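# Demos for a sorting task: vary the layout or keep it fixed?

**Edgardo Pascual**
Posted 18th June in *Data collection and teleop*

I'm putting together a set of demonstrations for a two-arm robot at work. The task is simple on paper. Toy fruit and vegetables go from a cutting board onto three plates, one item per plate. An operator drives both arms, we record joint positions, gripper state and the head camera, and the episode ends when the board is clear and both grippers are back out of the way.

So far we have 416 episodes. I trained a policy on 200 of them as a first check and got mixed results. It reaches for the banana well enough when the banana is on the left half of the board, lying with the stem toward the plates. Turn it sideways and the gripper comes down across the middle with the fingers pointing the wrong way. Move it to the right half and the left arm still goes for it, stretches, and stalls.

I went back through the recordings and most of them have the banana in more or less the same spot. Chaimae Benjelloun did the bulk of the driving and she is quick, but we never gave her a layout sheet, so she reset things the way that was easiest to pick.

What I need to decide before we book more operator time:

- Do I throw out the early episodes or keep them and add varied ones on top?
- Should the plates move too, or only the food?
- Does it matter which arm does which item, if both can reach?

For reference, the usual state when one item is left. The watermelon slice is on the pink plate, the avocado is on the green one, and the left gripper is open at the top end of the banana. The yellow plate is mostly behind the left arm from the head camera at this point.

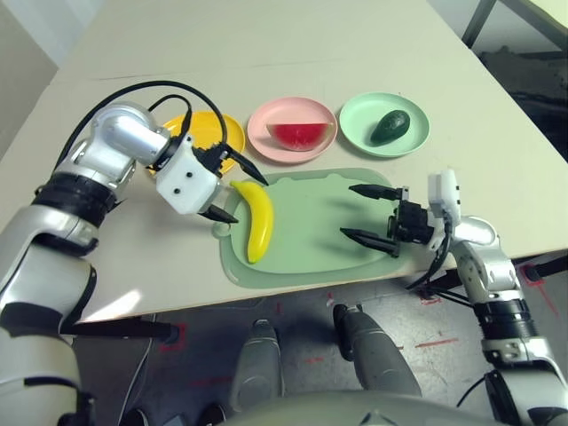
## Replies

**Hatsue Yagi**

Keep the early ones. They're good examples of one situation, and the policy has learned that situation. What you're missing is the rest of the board.

We had the same trouble on the Trokamar set, with cups. I'd do it this way:

1. Divide the board into a grid. Three by two is enough for a board you can reach across with two arms. Write the cells on a sheet, with a start angle for each item, and have the operator follow the sheet.
2. Use four angles for the banana: stem away, stem toward the robot, stem left, stem right. The avocado matters less at the start, although a long item that's nearly round will still roll, so look at where it ends up before you press record.
3. Shuffle the order of the sheet. If all the "stem left" episodes are done in one sitting you also get one sitting's lighting and one operator's mood attached to that angle.
4. Write down the arm rule and stick to it. Ours was: left half of the board, left arm; right half, right arm; anything on the middle line goes to the arm nearer its target plate. It doesn't have to be a clever rule. It has to be the same for every operator.

On your second point, leave the plates alone for now. Get the pick working across the board, then swap plate positions in a second batch. If you change both together and the result is bad you won't know which one to blame.

I'd also look hard at that yellow plate. If the arm covers most of it while it's picking, the policy is placing from memory or from whatever sliver of rim it can see. With the plates always in the same order that will look fine in testing. Then you'll swap the yellow and the green and it will put the banana on the green one -- ask me how I know. Have the operator lift and pull back a little before the place, so there are at least a few camera images per episode with the whole plate showing.

As for how many, our Trokamar set ended at 1,183 episodes and I think we could have stopped at 800. The last stretch was more of what we already had.

**Brahim Benjelloun**

You need more data. We used the Soliman loader with default settings and it just worked once there was enough.

Also check your gripper threshold, ours was off.

**Sanaa El Fassi**

Agree with Hatsue on the sheet and the arm rule. Two things to add from the Patwood job.

Record failures and recoveries on purpose. If every episode is a clean pick, the policy has never seen a banana that slipped and landed against the raised rim of the board. That's a hard pick and it will come up. We asked operators to do one episode in ten starting from a bad position: item against the rim, item half on the rim, item touching another item. Tag them so you can leave them out if they hurt. They didn't hurt for us.

The other thing is the idle arm. In your setup one arm waits while the other picks. Where does it wait? If the operator lets it drift, the model learns the drift, and you get an arm wandering over the board for no purpose. Choose one waiting pose with the gripper open and have every operator go back to it between picks. Chaimae probably does this already without thinking, but the next person won't.

I'd hold back one cell of the grid for testing too. Don't record anything there. If the policy can pick from it, your spacing is fine and you can stop adding positions.

**Edgardo Pascual**

Thanks, all. Keeping the 416. I've made a grid sheet with six cells and four angles, shuffled, with the back right cell held out. Threshold checked and it's fine. Chaimae starts on the new sheet this week, plates fixed, and I'll post the numbers from the held-out cell when I have them.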